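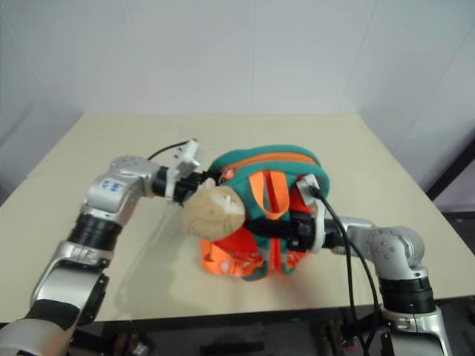

Small Backpack Check – the long version, with remarks

Gellthorpe Bag Shelf, sheet 2 of the set
Last revised Wednesday, April 27, 2022

Use this sheet for any child's backpack coming onto the lending shelf or back off a child. The short version is taped inside the cupboard door and has no remarks on it, which some people prefer. Mark each line OK, FIX or OUT. "Probably fine" is not a mark. It has been tried.

The remarks under each line are from the last bag through, a small one with orange trim and a plush face on the front. It arrived in March, in a sack with two lunch boxes and a single mitten, and it has had more attention since then than most cars get.

BEFORE YOU START

[ ] Bag is empty.
OK. Turn it upside down over the sink and shake. Then put your hand in anyway, right down to the corners. This one gave up a raisin on the first shake and what I believe was once a second raisin on the next.

[ ] Front pockets and hidden pockets are empty too.
OK. If you think the bag has no hidden pocket, ask a five-year-old.

[ ] No name written inside.
FIX. There was a first name in laundry marker on the lining. I've put a patch over it. Names go inside the bag, under the flap or on the label, and never on the outside where any stranger in a parking lot can read one out.

ZIPPER

[ ] Main zipper runs the full curve both ways without sticking.
OK on the third try. It caught on the way around the top. A rub with a plain candle sorted it out. Please don't use cooking oil. We had a bag come back last year that had been done with cooking oil, and it smelled of fries until we gave up on it.

[ ] No missing teeth, and the ends are stitched down.
OK.

[ ] Pull tab is big enough for a small hand and stays on when tugged.
OK. Tug it hard. You are a gentle adult with somewhere to be. The child is going to hang the whole bag from it.

THE FACE ON THE FRONT

[ ] Every sewn-on part stays on when pulled and twisted.
OK. Pinch whatever there is to pinch and pull for a slow count of 10. You will feel like a monster doing this to something with a face. Do it regardless, and do the features one at a time.

[ ] No hard parts that could come loose in a mouth.
OK. Stitched features are good news here. Glued-on eyes are an automatic OUT for the under-threes, however sweet they look, and I won't be entering into letters about it again.

[ ] Seam between the plush part and the bag is closed.
FIX. There was a gap on the underside that took the tip of my little finger. Five minutes with doubled thread. If I can get a finger in, a toddler can get the stuffing out, and will have it all over the back seat before you reach the first light.

[ ] Plush part squashes and comes back.
OK. It has a slightly put-upon look afterward, but it may have had that when it was new.

TOP LOOP AND HARDWARE

[ ] Hanging loop holds the weight of a full bag.
OK. Load it with a couple of library books, hang it on the hook by the door, go and make coffee. If you hear a thump, mark it OUT.

[ ] Metal rings and clips are closed, smooth and firmly attached.
OK. Run a cotton ball around each one. Snagged fluff means a burr, and a burr means the small file in the drawer. The drawer file is for burrs. It is not for the cupboard hinge, whoever that was.

[ ] Anything hanging from the ring is removed.
OK, nothing there. Key rings, bells, whistles, a hotel luggage tag and one bottle opener have all come through on children's bags.

STRAPS AND WEBBING

[ ] Shoulder strap padding is even, with no hard lumps.
OK. Squeeze along the whole length with your thumbs.

[ ] Stitching at the top and bottom of each strap is sound.
OK. Check the bottom twice. That's where they go first, from being dragged along the sidewalk by one strap like a reluctant dog.

[ ] Edging is not peeling away.
OK.

[ ] Webbing tails are short or tied up.
FIX. This is the line I'd keep if I had to throw away the rest of the sheet. A long loose tail of webbing will find a slide, a bus door or the back of a chair. Set the strap for the child who is taking the bag, fold the leftover length and put a band on it. Don't cut it off short. The next child may be twice the size, and then we have to ask Azevedo's repair counter for new webbing, and they sigh at us.

[ ] Cut ends are sealed.
OK. Fraying ends get a dab of clear nail polish and an evening on the windowsill.

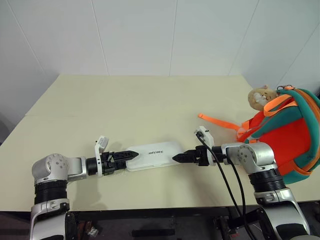
WHAT TRAVELS WITH THE BAG

[ ] Pencil box or other flat case closes and stays closed.
OK. Hold it shut side down and give it one good shake. Slim plastic ones are the best of the lot if the catch is sound, and a nuisance if it isn't, as you find out when the crayons reach the bottom of the bag without it.

[ ] Corners are rounded and there are no cracks.
OK. Flex it a little between both hands. Plastic that creaks is marked FIX, and since nobody has ever fixed one, FIX here means OUT.

[ ] Case fits in the bag lying flat against the back.
OK. If it only goes in on the diagonal it's the wrong case for the bag. The child will still want it. Be strong.

[ ] Any printing on the case is left alone.
OK. I mention this after someone spent a lunch hour trying to rub the lettering off one with nail polish remover. The lettering lost, and so did the finish.

[ ] Water bottle is NOT included.
OK. We don't lend bottles. We did lend bottles. Please don't bring it up at the desk.

FIT, WITH THE ACTUAL CHILD

[ ] Bottom of the bag sits above the seat of the pants.
Not yet checked, no child available. The sheet goes back in the folder with this box open.

[ ] Child can get it on and off without help.
Not yet checked. Allow time. Offers of help will be taken badly.

[ ] Both straps on, no slipping off the shoulders.
Not yet checked. If they slip, shorten them and see the note on tails above.

RESULT

Three FIX, all done. No OUT. Goes on the low shelf with the tag for ages 3 to 7 as soon as the fit lines are filled in. Until then it lives on the table and people keep picking it up and making it wave at each other.

If you want new bands for the webbing, the Ferora ones hold and the cheap ones don't. The tin is behind the thread. Put the lid back on.

Comments (2)

lowshelf_parent
Did the candle trick on our zipper and it worked, thank you. Is it supposed to leave little white crumbs?

Gellthorpe Bag Shelf
Yes. Run the zipper up and down a few more times over the sink and wipe it with a dry cloth. Birthday candles will do, but the striped ones leave stripes.

Shared 1,188 times

More from the Bag Shelf
Lunch box check – lids, hinges and smells
Sheet 1: Rain boots, pairs and near-pairs
Washing a bag that says do not wash
Climila street drop-off: what we can't take
Mittens, and why we have given up

Contact the desk | © Gellthorpe Bag Shelf | Back to top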